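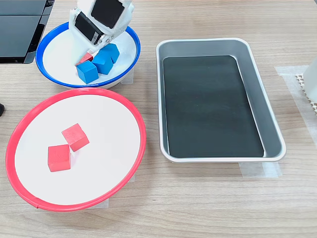 What do you get in the Grasex desktop arm kit for the money? One small arm with a two-finger gripper, a base plate, a power supply, the control software and a year of email support, all for $1,506 before shipping.

Since a few of you wrote to me off list after my last post, I'm putting the rest of my notes here so everybody can see them.

Harsh Pal wrote on Jan 19, 2021:
> Has anyone on the list used the Grasex kit for color sorting? I'm
> looking at that one and the Skirnska, which is $2,353 with the
> better software. We only want to sort small painted blocks into
> two bins for a beginner class. Is the cheap one good enough, or
> will I spend my whole spring fixing it?

Harsh, I think the cheap one is fine for what you want, with a few grumbles. I've had mine since before the holidays and sorting red and blue cubes is pretty much all I've asked of it (my kids would like it to make toast, but that's another list).

Setup took me one long evening. The printed guide is 41 pages and you can skip most of the front half, which is wiring pictures for the older model. Go straight to the calibration chapter and do it twice. My first pass was sloppy and the arm kept closing its fingers a little to the left of everything - second pass, no trouble.

Tape is your friend here! Once you've got a layout you like, tape it down. I lost an entire afternoon to a dish that had crept over by the width of my thumb.

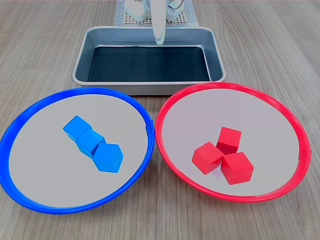
The software is where I'd complain. It saves your positions, but the names get chopped after 6 letters, so I have a whole menu of things called "bowl l" and "bowl r" and I never remember which is which. Brandão at the Galtorside shop told me an update is planned for April. I'll believe it when I've installed it.

As for the Skirnska, I only got to play with one for an hour at Galtorside. The menus are nicer and it moves more smoothly, no question. Would I pay the difference for a beginner class? Probably not. Put it toward a spare set of finger pads and more blocks. If you plan to move on to odd shapes or anything soft, then I'd think harder about it, and I'd ask the shop for a longer tryout first.

One more thing, get bright solid colors. I tried some pastel blocks from a craft store and the color check kept mixing up the pink and the orange, even with the desk lamp on.

Happy to send you my settings file if you end up buying one. Just write me off list and tell me which software version is on the box.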